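Boards > Kitchens & Counters > Stone > Sealing and stains

Thread: Brown veined granite, do I really need to seal it every year?

ravasham_road
Hello all, first post from me after reading here most evenings since November. We moved into a house with a long run of brown stone in the kitchen, and the previous owners left a folder of manuals for everything down to the doorbell but not one word on the counters. The lady at the stone yard told my husband it was granite and should be sealed every year without fail. My brother-in-law says he has never sealed his and you could park a truck on it. I would love to hear from people who have lived with this kind of stone for a while, because I'm the one who does the cooking (and the spilling!) and I don't want to ruin something that was there before us.

It's brown and gray with some beige in it and pale veins wandering all over the place. This is the nearest thing I have to show you for color.

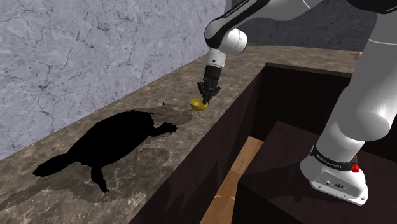 We cook with a lot of olive oil and turmeric, and there is usually a cut lemon lying somewhere it shouldn't be. I've been wiping up with dish soap and warm water and then drying with an old towel. So far no marks that I can find, but I'm new to this and I may not know what I'm looking for.

Peadar_OD
Welcome! Do the water test before you spend a cent. Put a spoonful of water on the stone where you work the most, go and have your coffee, and come back in fifteen minutes. If it's still sitting up in a bead, wipe it off and forget about sealing for now. If the stone has gone darker underneath, it's drinking and it wants a coat. Try it in two or three spots, especially beside the sink, because that's where a sealer wears out first.

I've had mine 19 years and have sealed it 2 times in all of them. Once a year is what people say when they sell sealer.

bnicgiolla
I'm going to disagree with Peadar, fondly, as I usually do. Some of the paler granites are thirsty, and by the time the water test tells you so, the oil has already gone in. I had a butter dish leave a ring that took me most of a winter to draw out with baking soda poultices. A yearly coat takes me one Saturday morning with the radio on and I've never been sorry I did it.

The other thing I'd ask is whether you're sure it's granite at all. Veins like you describe make me think of marble, or one of the quartzites, and if it's marble then your lemons matter a great deal more than your olive oil. Acid will etch marble whether it's sealed or not. Put one drop of lemon juice somewhere out of the way, behind the toaster say, and give it a few minutes. If it leaves a dull spot when you wipe it, you have your answer.

Peadar_OD
The butter dish again. I knew we'd get to the butter dish.

But she's right about the lemon test, do that one first.

D_ODalaigh
I fitted counters for a long time and I'm somewhere in the middle of you two. Plenty of stone gets sold as granite that isn't, and even two slabs from the same yard can behave differently. What I'd say to the original poster is don't put sealer on stone that doesn't need it. It can't soak in, so it dries on top as a haze, and then you're on your knees with a rag trying to get it off. I was called back to a house once for exactly that. The owner had put three coats of Oltari over polished stone and it looked like somebody had breathed on it. Nothing wrong with the product, it just had nowhere to go.

If you do seal, wipe it on thin, wait as long as the label says, and buff every bit of the extra off before it dries.

ravasham_road
Thank you all so much, this is more than I got from three phone calls. I did both tests this afternoon. The lemon left nothing behind the toaster, and the water beaded nicely everywhere except next to the sink, where it went a shade darker. So I think that means granite, or something just as tough, and one thirsty patch? Could I seal only that end, or will it show?
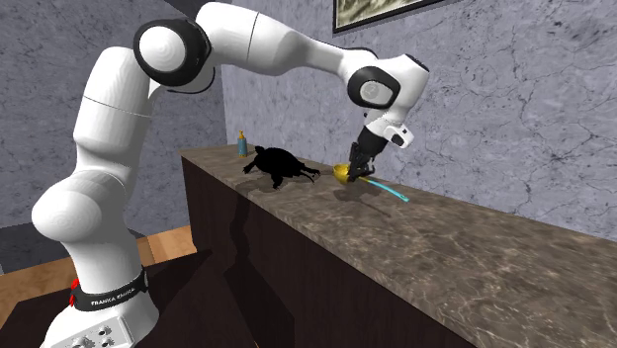 Stone counter, the long side.

D_ODalaigh
You can do just the sink end. A clear penetrating sealer shouldn't change the color, but ask for one that isn't sold as an "enhancer" - those darken the stone and you'd see the line. Let the patch dry out overnight first, and keep the dish rack off it.

h_onishi
Does anyone have an opinion on Muniso for this? A bottle is 219 at the shop near me, which seems like a lot, but I have the same trouble beside my sink and would only need a little.

bnicgiolla
Far too dear for one corner! Get the smallest bottle of anything plain and water-based, and keep the lid tight. I'd still do the whole counter while you have the rag out, but I can feel Peadar rolling his eyes from here.

Peadar_OD
I am. Do the sink end, ravasham, and run the water test again next spring.

ravasham_road
Sink end it is. I'm picking up a small bottle tomorrow and the dish rack has already been moved to the table, much to my husband's confusion.

Contact the moderators | Copyright Wysocka Home Boards | Back to top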